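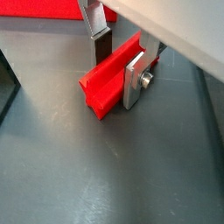 Vol. 14, n.º 20

Categoría: Listas > Piezas y encajes > Perfiles extruidos

Asunto: Re: Perfil rojo, orientación de la ranura

Lâm Lại escribió:

> He vuelto a medir el juego de piezas de Grusatar y sigo con dos dudas.
> La primera es la cara de referencia del perfil rojo. En la hoja de
> Clallalard figura la cara inferior, pero el escalón de la esquina no
> aparece acotado. La segunda es si el tablero de encajar y el soporte
> negro deben llevar la misma referencia de inventario o referencias
> separadas.

Respondo por orden.

El perfil es plástico extruido, con una ranura longitudinal y nervios en las caras superiores. El extremo está cortado a escuadra y en él se lee bien la sección, incluido el escalón pequeño de la esquina inferior, junto al plano de apoyo. Propongo tomar ese extremo como origen de cotas y la cara apoyada como plano de referencia. La ranura queda así definida por dos distancias y no hace falta acotar los nervios uno a uno. El escalón sí hay que acotarlo: si se omite, quien reciba la hoja no tiene forma de distinguir la esquina inferior de su opuesta y puede montar la pieza girada.

La longitud de la muestra de Ballbridge es de 776 mm antes de cortar. De cada barra salen 6 tramos útiles y un resto que no se inventaría. Pido que en la hoja conste la longitud del tramo y no la de la barra; en la revisión de septiembre aparecían mezcladas.

Sobre la sujeción: conviene apretar por los flancos y dejar libre la ranura. Si se aprieta sobre los nervios, la lectura del calibre varía según dónde caiga la boca.
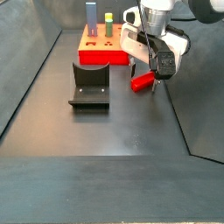

Tablero de encajar y soporte

Son objetos independientes y deben llevar referencias separadas. Para el tablero propongo esta redacción: «bloque rectangular de encajar, tapa de madera clara sobre base roja». Las aberturas se anotan aparte: una de contorno irregular, con entrantes o patas, y tres orificios redondos pequeños dispuestos en triángulo. Las clavijas azul, amarilla y verde se listan por color y forma, la primera rectangular y las otras dos cilíndricas. La azul tiene una muesca pequeña en la base que falta en la hoja actual.

El soporte negro es de plástico, con perfil en L. El respaldo termina en un borde cóncavo y la base, en un labio algo levantado. Hay que acotar la profundidad de la curva y la altura del labio. En la hoja de Abdel Hamid el radio figura sin tolerancia; hasta que la confirmen, dejad la casilla en blanco.

Si no hay objeciones, paso los cambios a la hoja común con fecha de octubre de 2021.

Imprimir este mensaje | Enviar por correo electrónico

Contacto con la lista | © Lista Piezas y encajes | Volver arriba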